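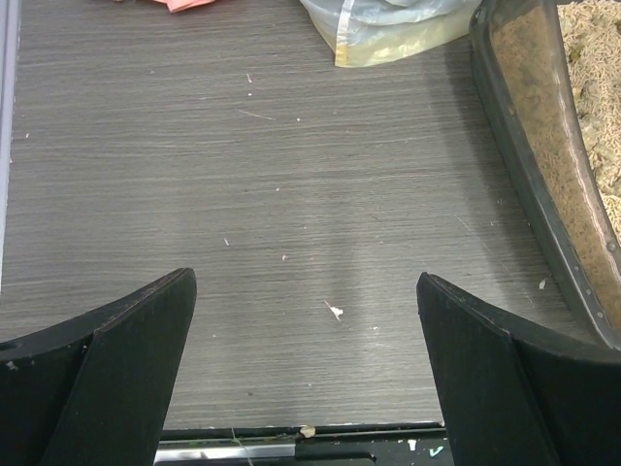 Bujar Grgić had 20 minutes before the next group came through the doors, and he spent most of them talking about crumbs. He runs the handling bench at Sasteck, and the open day at the Lundley site in August 2024 was his first with the public let right up to the tables. Visitors expect everything to be spotless, he told me, and then they lean in and find white specks all over the grey tabletop and bits sitting on the gripper itself, between the two black fingers. "I like them to see that," he said. "It's a bench where people work. You pour beige stuff into a black tray, some of it goes walkabout!"

The job that drew the biggest crowd was also the plainest: pick up a bag, move it, put it down. Grgić lights up when he gets on to bags. A box keeps its shape, he says, but a thin plastic bag is different every time you touch it, and the arm has to cope with whichever version it gets. "We had 300 goes at it in May and I could still watch another 300. My wife thinks I'm mad."

Eifion Gape, who wrote much of the control software, was standing by with a laptop and a cold cup of tea. He came over from Hájek two years ago and is quieter than his colleague, though he got going once a girl in the front row asked how hard the fingers squeeze. "Best question of the day," he said. "Too soft and it slips, too hard and you've split it. We spend weeks on that bit in the middle." He let her set the grip herself for the next run -- and she chose well, because the bag went across in one piece and the whole row clapped.

Did they mind when a run failed in front of people? Gape shrugged. "They cheer louder for those."

There were 42 in the last group, more than the room is really meant for, and Grgić was already waving them in. The pair take the same bench to Skustov next, with a longer table if they can get one through the door.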